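4.2 Small racks and where the sponge goes

We had expected the sink itself to be the most interesting part of the washing-up corner. The drying rack beside it turned out to be far richer. Of the 146 households in the Multen survey, 70 kept a rack out all day, and in those homes the rack shaped nearly everything that went on around it: which hand picked up a plate, where a wet cup waited its turn, and, to our real delight, where the sponge came to rest.

Racks in the survey fell into two broad families. The first is the deep basket, with high sides and a bottom that takes anything thrown into it. The second is the open wire tray, low and light, usually meant for plates standing on edge. The open tray asks a little more of its user, and we found the habits that grew up around it wonderfully varied. One household in Agbeko filled it strictly from back to front. Another kept the first two gaps free for lids and would move a plate out of them even at the end of a long evening.

Some open racks also have a tall back, and these deserve a closer look than they have had so far (Figure 3). A tall back changes where the rack can stand. Most owners we spoke with pushed it against a wall or to the far side of the surface, which leaves the near side free. That free strip is where the sponge tends to live, and people were quick to defend their choice of spot! Right-handed washers mostly kept it on the right, within easy reach, and several told us they felt lost in a kitchen where it was kept anywhere else.

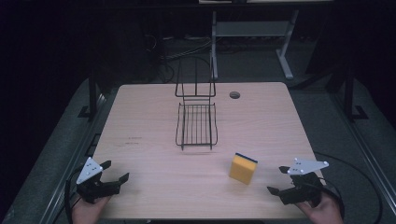 Figure 3. Black wire dish rack with an upright back frame and a low tray of parallel wires, toward the back of a wooden tabletop. A yellow sponge with a dark blue-green scouring layer lies in front of the rack and to its right.

4.3 Sponges left in the open

Only 19 of the 146 households used a dish or holder made for the sponge. The rest left it on the bare surface, on the rim of the sink, or in the rack itself. We had guessed that holders would be more common in Monitz, where kitchens are larger, but the two towns hardly differed.

What did matter was the shape of the rack. In homes with a deep basket, the sponge often ended up inside, under the cups. With an open tray it was nearly always laid beside the rack or in front of it. The diary notes, more than 3,000 entries in all, mention this again and again, often with great warmth, and we return to them in Section 5.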